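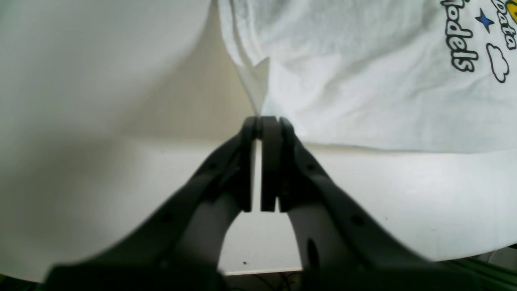

Why a whole chapter on one shirt, a student at the Trernness evening course wanted to know, when everybody already folds shirts at home and has done since they were kids.

Fair question. Short answer: folding at home and folding for a shelf are two jobs. At home the shirt has to fit the drawer. On a shelf or in a mailing bag it has to match the one under it, and the one under that, and still look the same after a customer has pulled it out and shoved it back. Longer answer is the rest of the chapter.

Chapter 5
The T-Shirt: Laying Out, Smoothing, Folding

What you need before you start
A clear table, big enough for the whole shirt with the sleeves out. Clean, dry hands. One plain shirt, one printed shirt, both washed and fully dry. If you have a folding board, leave it in the cupboard for now. Boards come in Chapter 6.

What you should be able to do by the end
Lay a shirt flat without stretching it. Find the hem, side seams and shoulder seams by touch. Take out creases by hand. Fold to a set width, print showing. Spot a shirt that should go back to the wash or to pressing instead of on the pile.

Words used in this chapter
Hem: the stitched bottom edge of the body.
Body: everything below the sleeves.
Shoulder point: where shoulder seam meets sleeve seam.
Face: the side the customer sees. Usually the front, and on a printed shirt it's whichever side the print is on.
Bunching: cloth gathered up in small ridges. A crease is a line, a bunch is a heap. Different fixes.
Drag: what happens when you pull from one place and the rest of the cloth follows late.

5.1 Starting from a heap

Shirts rarely arrive flat. They come out of a basket, a dryer, a box, in whatever shape they landed in. First job is finding an edge. The hem is the easiest. It's the longest finished edge on the garment and the double layer of stitching feels thicker than the body, even through a wad of cloth.

Take the hem lightly. A fingertip hold, close to the table, on the hem and nothing else. Grab too deep and you have front and back together plus a handful of body, and when you lift, the whole thing comes up as a lump. Then slide along to the side seam. Then the other side seam. Now you know which way the shirt is lying and you can open it out.

Bunching tends to gather along one edge while the hem is already fairly straight. Leave the hem where it is in that case, and work the bunched side outward from it. Small movements. Don't yank. T-shirt cotton is a knit, it gives when pulled, and a shirt that has been pulled long on one side will not fold square no matter what you do to it afterwards.

Watch a white shirt on a white table. The edges are hard to see and you end up judging them by the thin shadow under the hem. Side light helps, a lamp low and to one side. The Flovberg workroom put gray felt on two of its tables for this and left the others white, and both kinds are still in use, so take your pick.

5.2 Laying out

Collar one way, hem the other. Which way depends on the table and on you. Most beginners put the collar at the top, pointing away from them. Fine on a deep table. On a long one it's often easier to turn the shirt sideways, collar to the left, hem to the right, so you can reach all of it without leaning.

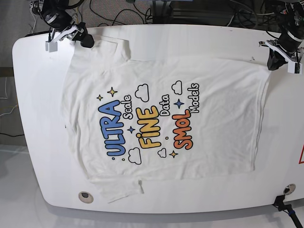 Sideways never works for left-handers, according to a reader of the last edition, who folds with the collar to the right and asked us to say so in print. Consider it said. Mirror everything in this section if that suits you better. The folds come out the same.

Sideways has one catch. The print turns with the shirt. Lettering that should read left to right now reads from bottom to top, and it's easy to lose track of whether it's straight. On the shirt shown, the three big words ULTRA, FINE and SMOL stand next to each other like columns. Check the outer two against the hem. If they run parallel, the body is lying true. If they fan out, something is twisted, usually at the shoulder.

The other thing to check is the sleeves. With the shirt turned, the near sleeve can end up over the front edge of the table, with a small fold in it. Bring it up. A sleeve that hangs will pull on the shoulder, only a little, but enough to put wrinkles right where you are about to make your first fold.

5.3 Smoothing

Flat of the hand, from the middle out. Never from the edge in, that just moves the cloth back to where the trouble is. Order:

Center of the body first, toward the hem.
Then shoulders, one at at time.
Then sleeves, from the shoulder point to the cuff.
Hem last. Straighten with two fingers, don't stroke it.

Go easy over print. Some inks are soft when warm from the dryer and can mark. If the shirt is warm, wait.

Soft wrinkles near the shoulders and along the hem are normal and most will go with two passes. If they are still there after that, hand smoothing isn't going to do it. Pressing pile. Thin white cotton needs more care here, you can sometimes see the layer underneath, so a crease in the back shows trough to the front. Slip a hand inside and flatten the back by itself.

5.4 The Huang fold

Our name for it, from the workroom where we learned it. Other books have other names.

Shirt face down. Yes, down, after all that time getting the front nice. Smooth again, quickly. Fold one side in, from the middle of the shoulder to the hem, a straight line. Sleeve back on itself so it lies inside the fold. Other side, same. You now have a long strip. Hem up to the middle, then once more to the collar. Turn over.

Where the print sits decides where the last fold goes. Wide print across the chest: keep the strip wide or you lose the first and last letters around the sides. Small print: any width. Pick a width for the batch and stick with it, even if one shirt would look better otherwise.

Speed comes later. The Jerkent course asks for 100 shirts before anyone brings out a timer, and 300 before the test. Do them in short runs. Tired hands fold crooked.

Before you go on to 5.5
Fold the plain shirt, open it, fold it again. Put it beside the first printed one. Same width? Same height? If not, find out which fold drifted, it is nearly always the second side. Then get five more shirts out of the basket, unsorted, and start again from 5.1.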